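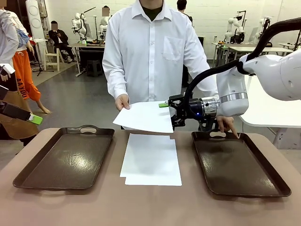
**1/** 整理一下我们组人机递纸作业的操作规范,按条发。适用范围:双臂协作台,单张纸,操作员与夹爪面对面交接。多张、装订件、硬卡不在此列。版本 2026年4月4日,前一版作废。

**2/** 先定术语,免得评论区各说各话。

- 交接:人手与夹爪同时接触同一张纸的时段。
- 释放:人手脱离纸面的时刻。
- 目标盘:本次放纸的托盘,由操作员指定。
- 撤回:夹爪离开台面上方工作区的动作。

四个词在记录表里只按以上含义使用。“递过去了”“差不多放开了”这类写法一律退回重填。

**3/** 目标盘的指定方式:手指指向盘沿,同时口述“左”或“右”。左右以操作员面向机器人时的左右为准,记录表里另设一栏写机器人侧的左右。两栏必须都填。去年 7 月的记录里只有一栏,后来 234 条全部返工,逐条对视频重标。

**4/** 指盘的那只手不参与递纸。递纸手与指盘手全程分开,不得中途换手。要换手,先撤回夹爪,本条作废,重新开始。

**5/** 纸张规格写死:白色、单张、无折痕、无订孔,克重 70。取纸前把纸垛捻开一次。粘连的两张不许硬搓,整叠抽掉换新。

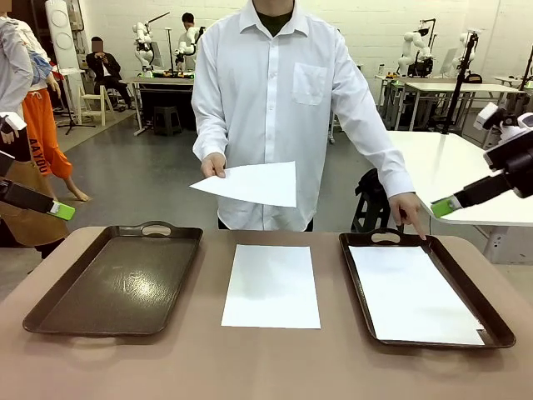
**6/** 递纸姿态。纸面尽量放平,高度在操作员腰部附近,伸出的一角朝向夹爪一侧。手指只捏近身的一边,指尖与预定夹持点之间留出不小于 60 mm 的净距。这个数是我们自己的内控值,别当标准引用。

**7/** 引用标准时请写全编号和年份。“符合协作机器人标准”这句话没有信息量。具体到哪一份、哪一条、用什么方法验证、由谁签字,缺一项就不算符合性声明。Clirley 那份供应商文件就是这样被我们退回的。

**8/** 释放判据。操作员听到夹爪到位提示音后松手,松手前不拉、不抖、不试探夹紧程度。纸有滑动,按失败记,不补救。补救动作混进正常样本,后面很难清出来。

**9/** 关于夹持力:薄纸不需要大力。夹爪闭合以位置控制为主,力上限单独设置,改动要登记。有人习惯把上限调高图省事,纸是不掉了,指尖误入时的余量也没了。

**10/** 托盘摆放:手柄孔的朝向在同一批次内保持一致,两盘之间留出纸位。批次中途不挪盘。挪了就另起批次号,批次号不复用。

**11/** 放纸合格的判定只看终态:

1. 纸面完全落在盘内底面,允许触及盘沿内侧。
2. 四角无翘起、无压折。
3. 托盘位移不超过 2 mm。

过程难看但终态合格,记合格,在备注栏写明。过程漂亮但终态不合格,记不合格。

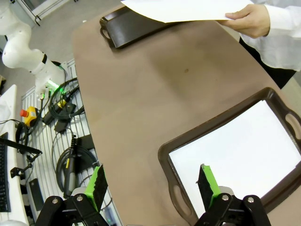 **12/** 急停。每班开工前按一次、复位一次,结果写进点检表。急停按钮周围不放杂物,伸手路径上不走线。线缆盘好后确认没有压在按钮盒下面,也没有跨过操作员脚下。

**13/** 急停不是暂停键。需要中断采集,用控制端的保护性停止。用急停代替暂停,会让急停记录失去统计意义,Brornik 那条线上就出现过,季度报表里分不清哪些是真事件。

**14/** 夹爪指垫属于易耗件。开班检查三项:表面有无纸屑,边缘有无起层,左右是否对齐。发现任何一项异常就换,成对更换,不单边换。更换后做一次空夹标定,再做五次单张试夹,都通过才恢复作业。

**15/** 腕部相机:镜头每班擦一次,擦完拍一张基准图,与上一班对比。视野里指尖位置有明显偏移,先查支架螺钉,后查标定文件。顺序不要反,反过来会把机械问题固化进参数里。

**16/** 背景人员管理。工作区外可以有人,但不得进入地面划定的范围,不得与操作员交谈。公开发布的素材,人脸一律做遮蔽处理,由 Ekua Quaye 复核后放行。未复核的素材不出内网。

**17/** 操作员着装:袖口扣好或收紧,不戴手链和挂绳。长袖允许,宽松外套不允许。

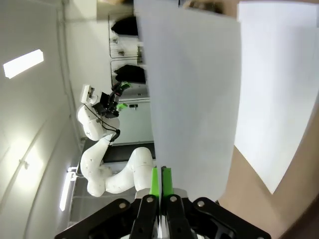
Žydrūnas Jaunzems:第 8 条我有保留。纸张弯曲以后,夹持点附近的滑动和纸本身的形变在视频里不好分。你们按什么判失败?如果靠标注员目测,两个人的结果未必一致。

**18/** 回 Žydrūnas:目前判据是夹持边相对指垫的位移,纸身卷曲不计。标注由两人独立完成,不一致的交第三人裁定。分歧率还没统计完,现在不报数。第 8 条下一版会补上这个定义,措辞改为“夹持边相对指垫发生位移”。

**19/** 另有人私信问双臂能否同时伸入台面上方。可以,条件是非作业臂处于保持状态,且控制端显示速度为零。两臂同时运动的工况单独评估,不适用本规范。

**20/** 记录表模板放在 Appiah 的共享目录,文件名带版本号。填表用下拉选项,备注栏之外不接受自由文本。旧模板下周一起只读。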